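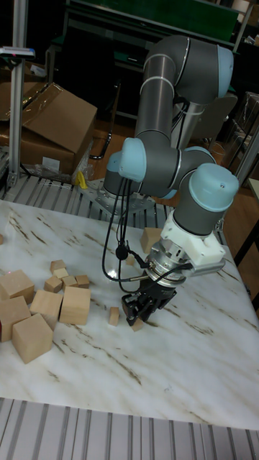

*Unpainted blocks in two sizes, on the marble-look tabletop.*

# Finishing plain wooden blocks with oil and beeswax

11/07/2025

I love a plain wooden block. No paint, no letters, just pale timber and square corners, and once you've rubbed a bit of oil in, the grain comes up and the colour goes a lovely warm honey. It's such a satisfying little job! I've done several sets now, the first back in April, and this is the method I've settled on.

## What you'll need

- Bare wooden cubes (two sizes make for much better building)
- Fine sandpaper, 240 grit if you have it
- A soft brush and a lint-free cotton cloth
- Food-safe oil and beeswax polish, or a ready-mixed one
- Old towels or brown paper for the bench

I use the small tin of Inis block polish from McIntyre Hardware, which cost me $13 and has done over 70 cubes with plenty left in the bottom. Check the label on whatever you buy. If the blocks are for a small child, it needs to say it's suitable for toys, and the smaller cubes have to be too big to fit in a little mouth.

## Sanding

Lay the sandpaper flat on the table and move the block, not the paper. You'll keep the faces flat that way, and flat faces are what make a tall tower possible. A few light strokes with the grain is plenty.

Then do the edges. Tilt the block and draw each edge along the paper once or twice, and give the corners a quick dab. Go easy here! My first set ended up so rounded they looked like old soap.

Brush off all the dust, then wipe with a barely damp cloth and leave them until they're completely dry.

## Oiling

Put a pea-sized bit of polish on the cloth and rub it into all the faces, end grain last. End grain is thirsty and goes darker than the rest, so if you want an even colour use less there (I like the contrast myself).

Wait 5 minutes and buff with a clean part of the cloth. Stand the blocks on brown paper with gaps between them and turn them over after an hour or so.

I give mine 2 coats, a day apart. Spread oily cloths out flat outdoors to dry before you bin them, as they can heat up and catch fire if they're left scrunched.

## Looking after them

Wipe with a damp cloth and dry straight away. Please don't soak them, they'll swell and the faces won't sit square. When they start to look chalky, give them another thin coat.

Next I'm trying the Pretunano cubes in a darker timber, and I'll add notes on those once they've had both coats.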